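Working with Named Ranges in Flirkent Sheets

If you have ever come back to a workbook after a few weeks away and stared at a formula full of cell addresses, wondering what on earth you meant by them, this section is for you. A named range lets you give a block of cells a plain name, such as Rent or Mileage, and use that name in your formulas from then on. It takes a minute to set up and it will save you a good deal of squinting later.

Before you begin

Open the workbook you want to work in and make sure it isn't set to read-only. If you brought the file over from Soltent, save it once in the Flirkent format first. Names made in the older format are kept, but they can't be edited until the file has been saved.

Creating a name

1. Select the cells you want to name. They can be a single cell, a column, or a whole block.
2. Click the Name field to the left of the formula bar. The cell address is highlighted.
3. Type the name. Start with a letter, and use an underscore where you would like a space.
4. Press Enter. Clicking somewhere else cancels the name without a word of warning, so do please get into the habit of pressing Enter.

Note: Names can have up to 30 characters. Capital letters don't matter, so Mileage and mileage are the same name as far as the program is concerned.

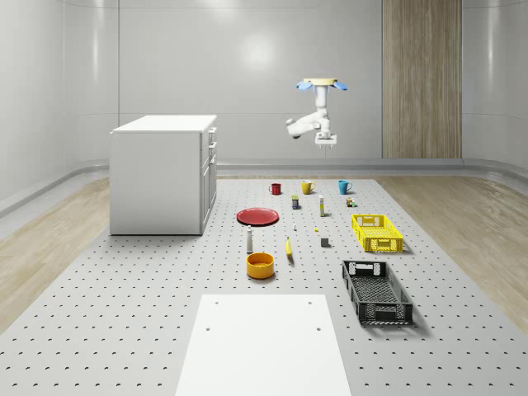
Hannelore Kasten: Step 4 caught me out for a whole afternoon! I kept clicking into the next cell and then couldn't find any of my names in the list. Could you also mention that a name has to be unique across the workbook? I had Total on two sheets and the second one simply jumped me back to the first.

Quite right, and thank you, Hannelore. Typing a name that is already in use takes you to the existing range and leaves your new selection unnamed. If you want a Total on each sheet, add something to tell them apart, such as Total_Spring and Total_Summer.

Using a name in a formula

1. Click the cell where you want the result.
2. Type an equal sign and the function, for example =SUM(
3. Type the first three letters of the name and choose it from the list that drops down.
4. Type the closing parenthesis and press Enter.

Caution: Deleting a name doesn't delete the cells, but every formula that relied on it will show a name error. Check the Used In column of the Name Manager before you remove anything.
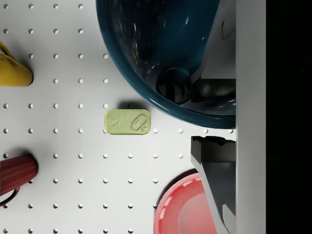

A range grows by itself when you insert rows in the middle of it, but rows added underneath the last one are left out. Suppose you named A2:A173 and then carried on typing in row 174 – your total won't budge, and you may not notice for quite a while. Say you keep a kitchen list with a named column called Items, and the entries read green tin, dark blue bowl and pinkish-red plate, like the things set out on the white surface in the picture. Insert a new row between the bowl and the plate and the name stretches to take it in. Type the new entry below the plate and you will have to stretch the range yourself.

To extend a range by hand:

1. Open the Data menu and choose Name Manager.
2. Click the name once to select it.
3. In the Refers To field, change the last row number.
4. Click the check mark, then Close.

Note: For very long lists, such as a ledger that runs to row 3594, you can tick Follow Last Entry in the same window. Leave it off if you keep notes below your data in the same column, or they will be pulled into the range as well.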